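Folding Laundry on the Bed, and Other Small Habits for a Calmer Bedroom

Last updated Friday, April 4, 2025

I grew up with a proper laundry table, a big old thing my grandmother kept in the back hall, and for years I thought I couldn't fold a decent shirt without one. Then we moved to the little house on Pristemcombe Lane, where there is barely room for the washer, and I learned to love the bed instead. It's wide, it's flat enough, and you can't go to sleep until it's cleared off (which for a person like me is a very good thing!).

Make the bed first. I know, I know, but it takes a minute, and clean clothes shouldn't land on the sheets you slept in. A spread with some body to it works nicely. Ribbed or corduroy-type covers have enough grip that slippery things stay where you put them, though they do hold on to lint, so give yours a good shake out the window now and then.

Bring in one load at a time, up to 22 pieces if you're counting, and dump it at the foot of the bed. I start with the big flat things and leave socks for the very end, when I'm tired and they don't ask much of me.

Soft pants and drawstring shorts are the ones that give people trouble. Lay them out flat and run your palm from the waistband down toward the hem. An elastic waist is going to pucker whatever you do, so don't fight it. Tuck the drawstring inside, bring one leg over the other, and fold up from the bottom in thirds. If the fabric is thin, give it a little snap in the air before you lay it down and half of the wrinkles will drop right out.

Gray laundry on the pink bedcover
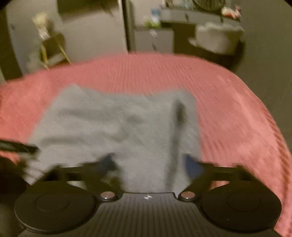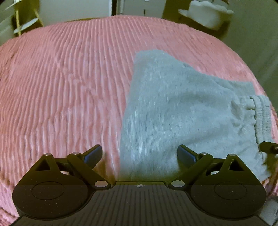 For putting away, I stand the folded pieces on edge in the drawer, snug but not crammed, so I can see every one of them without digging. My dresser has 4 drawers and the bottom one sticks. Rubbing a plain white candle along the runners helped a great deal, and I do it again every September when the damp weather is over.

One more thing, while I'm thinking of it. Keep a small dish on the nightstand for loose buttons and safety pins. Mine was chipped already when I got it, and it has saved me more trips to the sewing box than I could tell you.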